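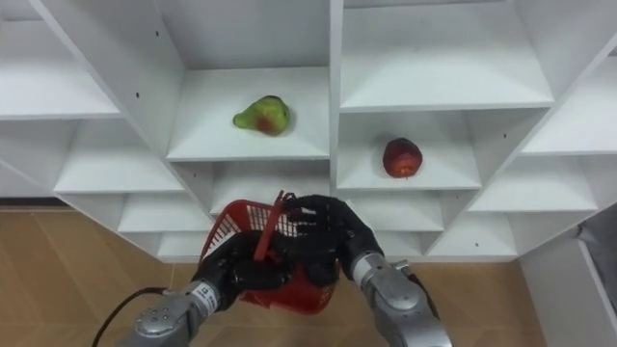
Speaker notes, Thursday session, Ustyna Derkach
Teleoperated collection for two-handed pick tasks

Slide 1. Title. Skip the company history. Say: twenty minutes, questions whenever.

Slide 2. The task. Basket in one hand, fruit on the shelf, other hand picks and places. Two items, pear and apple. State the instruction as the operator gets it: "Put the fruit in the basket." No order is specified. Mention that this was deliberate and that we regretted it for about a week.

Slide 3. Why two hands. A basket on a table is an easy target. A basket on a moving wrist shifts each time the other arm loads it, and the operator corrects without noticing. Those corrections are what we want in the data. Scripted motion does not contain them.

Slide 4. Numbers. Target was 1,000 episodes. Recorded 895. Rejected 269 in review. Read the rejection rules from the slide:
Fruit dropped and picked up again off the floor.
Operator pause longer than four seconds.
Basket hand loses the handle.
Time stamps out of step between head camera and room camera.
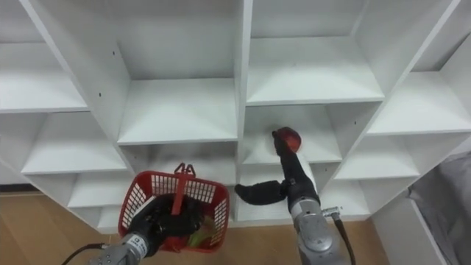 The reach into a cubby is where operators slow down. Through the head view, depth is poor once the fingers pass the front edge of the boards. Vitalii Prokopenko tried a second monitor with the room view. Episode time went up at first, then came down below the old figure. Give the plot ten seconds, then move on.

Slide 5. Hand mapping. Glove to robot hand is not one to one. The operator's thumb has more range than the robot's. We scale the thumb and clamp the rest. Ellano, our retargeting layer, runs on the operator side so the log holds both the raw glove values and the commanded joints. Keep both. We threw away the raw values in January and had to collect 82 episodes over again.

Slide 6. Operator training. One hour free play, one hour with the basket only, then the full task. Do not let new operators watch the best runs first. They copy the speed.

Slide 7. Open question: should failed grasps stay in the set? I keep them if the recovery is clean. Expect objections.

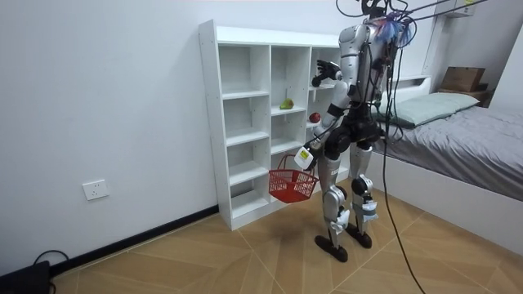

Gönül Eren objected at the dry run that a clean recovery still teaches the policy to miss first, and asked for failed grasps to be tagged and trained on separately. Answer: tags are in, the separate run is not done. Say so.

Slide 8. Next steps. Fixed pick order in half the episodes. Second shelf height. Leave contact slide up.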